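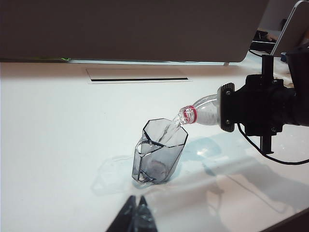 Servir de una botella sin tapón en el vaso facetado gris, a media vertida.

Ollum: notas sobre echar agua en vasos

Hola. Soy Gwenllian Wynne y llevo yo sola esta carpeta, así que si algo no cuadra, la culpa es mía. Ollum reúne 1,027 vertidos, todos de botella a vaso y todos sobre una mesa clara. Empezó como una libreta de cocina (¡de verdad, con manchas!) y ha acabado teniendo su propio README.

Qué hay dentro

vertidos/ -- una carpeta por sesión, 32 en total
vasos.csv -- los recipientes, con mis apodos
notas.txt -- lo que apunté sobre la marcha, sin corregir

Los vasos

Hay 5 y les tengo cariño desigual. Mi favorito es el gris transparente con caras planas y un asa pequeña, que en vasos.csv se llama Sinder. Me encanta porque el borde tiene esquinas y el chorro se lee muy bien contra las aristas oscuras, aunque también engaña: a través de las paredes se ve a veces una forma redondeada en el fondo que puede ser líquido o puede ser un reflejo. Cuando dudo, en la columna nivel pongo "?" y sigo con mi vida. Si vas a medir llenado, filtra esas filas antes de nada.

Otro se llama Ông, es bajito y ancho y perdona casi cualquier puntería. Los demás llevan solo número, no me dio la imaginación.

Las botellas

Plástico transparente y cuello de rosca. Varias conservan el aro fino que queda bajo la rosca al quitar el tapón (rojo en la botella que acompaña a Sinder en la foto) y yo no lo arranco, me viene de perlas para ver hacia dónde mira la boca. El tapón fuera siempre, y lejos de la mesa, que en las primeras sesiones rodaba hasta el suelo y perdí 3 así.

Columnas que se prestan a confusión

inclinacion: a ojo, en tres categorías (poca, media, mucha). No son grados, por favor no las promedies.
chorro: "cinta" si cae fino y seguido, "golpes" si sale a borbotones.
derrame: cuenta solo lo que toca la mesa. Una gota colgando del borde no es derrame.

Cosas pendientes

Los brillos sobre la mesa blanca se confunden con charquitos, sobre todo al lado del vaso. Repasé la columna derrame entera en octubre y aún encontré errores en las sesiones de Zumthorpe, donde la luz entraba muy baja. Faltan también vertidos con el vaso ya medio lleno -- tengo pocos y casi todos son con Ông.

Si encuentras una fila rara, mándame el número de sesión y el apodo del vaso, con eso la localizo enseguida.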